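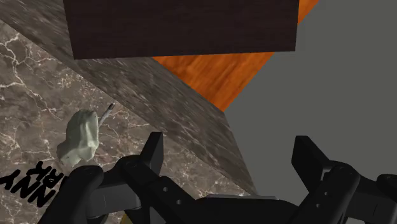 Picture credit: Skarkance

Gisari Wool Underblanket

We've been selling the Gisari for a good few winters now, and it's still the thing we end up recommending when somebody rings the shop and says they can't get warm at night but can't bear an electric blanket either. It goes over your mattress and under your fitted sheet, and it's as simple as that really, a thick, springy layer of wool that you lie on top of (most of us pile everything on from above and forget that half the cold comes up from underneath!).

The wool is carded and needled on to a cotton backing, so it stays put and doesn't wander down to the foot of the bed in lumps the way the old loose-filled ones used to. There are wide elastic straps at all four corners. We asked for these to be made longer after lots of you wrote in about deep mattresses, and the current ones will stretch round anything up to 30 cm deep without you having to wrestle with it or ask somebody to sit on the other end.

Which weight should I choose?

There are two, and we do get asked about this a great deal. The lighter one is 400 grams to the square metre and suits most people all year round. You'll hardly notice it's there in summer, and quite a few customers tell us they sleep cooler with it on, as wool is very good at taking up damp and letting it go again. The heavier one is 900 grams to the square metre and is a proper winter underblanket, lovely and deep, and kinder on hips and shoulders if your mattress is on the firm side. If you're in an older house with a draughty bedroom, go for the heavy one. If you share with somebody who throws the covers off at three in the morning, you may keep the peace better with the light one, or buy two singles in different weights and put them side by side under a double sheet. It works very nicely on a king-size bed that's made up of two single mattresses.

Sizes

Small single, single, small double, double, king and super king. We also do the Picard, a narrower cut of the same blanket for bunks, camper vans and daybeds, and you'll find that on its own page. If your bed is an odd shape, do get in touch before ordering. We can trim and bind the lighter weight to size, though it adds 8 working days and we can't take it back afterwards, so please measure twice.

Looking after it

Please don't put it in the washing machine! We know it's tempting, and we know your machine has a wool setting, but the heavy one in particular will come out the size of a bath mat. It very seldom needs washing at all. Hang it out of the window or over the line on a dry, breezy morning, give it a good shake, and put it back the other way round so it wears evenly. Small spills can be dabbed with cool water and a drop of wool soap, then left to dry flat, away from the radiator. If something worse than a small spill happens (children, dogs, cups of tea), a dry cleaner who is used to wool will sort it out.

A new blanket has a faint sheepy smell when it first comes out of the bag. Some people love it and some don't. It goes off after a few nights, quicker if you can air it by an open window before you make the bed.

If you're putting it away for the summer, brush it down first and fold it loosely. We sell a cotton storage bag by Drokau which is a good roomy shape and has a tape handle, and a bar of cedar tucked inside will help keep the moths off. Avoid plastic bags, please, as the wool does need to breathe.

Delivery and returns

The small sizes come rolled in a paper sack and the larger ones in a box. Let it lie flat for an evening before you judge how thick it is. You're welcome to send it back unused if it isn't right for you, and we'll happily swap one weight for the other if you've changed your mind. The heavy weight in super king is out of stock at the moment and we're expecting more in August. Leave us your email address at the bottom of the page and we'll drop you a line when they're in.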